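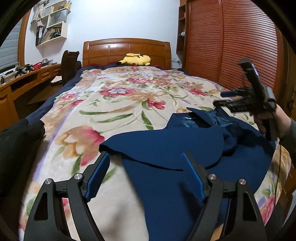
Navy garment laid out on the quilt, shiny lighter blue lining showing at the right. Desk and headboard behind.

Folding lined garments flat: lining creep and where to put the stack
Forum: Laundry and Linen Storage
Views: 2,046

jerkico
Posted 2025-02-06

Photo at the top is the current work surface. I fold on the bed because the desk is too shallow for anything with sleeves. The problem is the lining. It is slick, the outer fabric is soft, and by the second fold the two layers no longer line up. Lining ends up bunched on one side and the folded block is thicker there.

Current method:
Lay face down, smooth from the collar.
Sleeves in, one over the other.
Sides to center.
Bottom third up, then in half.

Looking for a fold that keeps the lining flat for storage until May. Drawer or shelf, either is possible.

fuchs_717
Your surface is part of it. A quilt over a mattress gives under your hands, so you push the outer fabric down and the lining floats. Fold on a table or a board.

jerkico
No table that size. The desk is solid but a sleeve hangs off each end.

wakis
Disagree with fuchs_717. I have folded lined jackets on a bed for years. A quilt grips the outer fabric and a varnished table doesn't. The fault is in step one. Turn the garment inside out first and set the lining by hand at the armholes and hem. Then fold with the lining outward.

fuchs_717
Lining outward means slick against slick in the stack. It slides off the shelf the first time you pull something from underneath.

wakis
Then don't stack more than three.

ponden_linen
Both work if the fold count is low. Every extra fold adds creep. For a lined item I use two folds and accept a larger block. Mine go in a flat box 50 cm wide. Sleeves are laid straight down the back, not crossed. Crossed sleeves are most of your thickness.

Also close the front before you turn it over, if it has a zipper or buttons. An open front lets each half move separately.

jerkico
Tried the straight sleeves. Better. The block is even to within a finger width. Still some bunching at the hem.

ponden_linen
Hold the hem through both layers when you bring it up. Pinch outer and lining together at the two corners and lift. Don't slide it across the bed.

fuchs_717
On location: those small drawers under the desktop look too low for a lined item. It will compress and you will have a crease by May. The wall cubbies would be my pick if the depth is there.

wakis
Cubbies are open. Dust. I would hang it and be done. A wide hanger costs less than the time spent in this thread.

jerkico
Closet rail is full, or I would. Cubby depth is a bit short for the two-fold block. It fits with a third fold.

ponden_linen
Third fold over a rolled towel, then. Gives the lining a radius and keeps the crease soft. A cotton towel around 500 gsm is enough.

fuchs_717
Agree on the towel. Still say use a board.

wakis
Still say hanger.

jerkico
Went with two folds plus the towel, in the cubby, cotton pillowcase over it for the dust. Will check it in May and post the result.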